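Unstead Robotics Club: how we're getting on with the take-apart project (June report for the Pandent education fund)
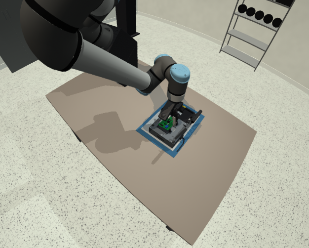 Carolina Bastos wanted to know, before she'd read any further, whether the students were still learning anything about real electronics now that so much of the work goes on in the simulator. Fair question, and I've had it from two parents as well, so let me start there.

Yes, I think they are, though it's a different sort of learning from what I put in the application. Back then I pictured everyone with a screwdriver. What we've got is 13 students, most of whom can now tell you how a circuit board should come out of its housing, which way it has to tilt to clear the sides and why you'd never grab it by the small parts on top. They know this because they've had to explain it to an arm that knows nothing at all. When you have to write down every little move, you find out how much you were guessing!

The simulated bench is the thing we've spent most of our time on. It's got the table, the arm and gripper, the device to be opened up and a blue square that marks the work area. The square was the students' own idea. Before we had it, people kept putting the device wherever they fancied and then wondering why someone else's program missed it. Now the rule is that it sits inside the blue, and if it doesn't, you fix that before you ask for help. I'd say it has saved us more bother than anything I taught them.

We split into two groups after half term. One lot, who named themselves Vevico (I've given up asking why), are working on the approach: getting the gripper down beside the board without knocking the housing. The other lot took the name Lefèvre and look after the grip itself, so how wide to open, how hard to close, when to let go. It's a bit of a false split, as the two jobs run into each other all the time, and we had a proper row in the middle of term about whose fault a dropped board was. In the end they sat down and wrote out who hands over to whom and at what height. I stayed out of it and made the tea.

Now for the numbers you asked for. The last check was 13 tries in the simulator, all from the same starting position, and the board came clear in 11 of them. The other 2 both went wrong at the same point, with the finger coming down a touch too far over and catching the side wall. I was quite pleased it was the same fault both times, because that's something you can chase. Vevico are on it. I should say that when we turn the device even slightly before starting, the results are a good deal worse, and I don't want you to think we've cracked it.

What hasn't gone well: the laptops. Two of our older ones can't run the simulator at a sensible speed, so those students end up sharing and one of them always ends up watching. We've tried running it with the shadows off, which helps a little and makes everything look very flat, and the students grumble about it. I've moved some of the money set aside for printing across to memory upgrades, as we agreed on the phone, and the receipts are in the folder with this report.

We're also behind on the written side. Each student was meant to keep a log, and a few are lovely, full of sketches and crossings-out, and some are a page and a half in large handwriting. I'm going to build in the last quarter of an hour of every session for it next term and see if that does the trick.

Next up is the cable work, which they're all a bit scared of. A board is stiff and stays the shape you expect. Cables don't, and the simulator is only so good at them. I'd like to do a couple of sessions by hand with scrap units first, so everyone has felt a connector come loose before they try to program one. We've enough scrap already, so there's no extra cost there.

Could you let me know whether the end-of-year showing can be at your place again? They're already asking what they're allowed to bring.

Comments (3)

Mags: My daughter is in the Lefèvre lot and we hear about gripper widths at every meal. Lovely to read what it's all about.

T. from Unstead: Have you tried starting with the device turned a tiny bit each time and working up? We did that with our line followers and it helped a lot.

Oldbench: Please do the sessions by hand. Ribbon connectors especially, they snap if you look at them wrong.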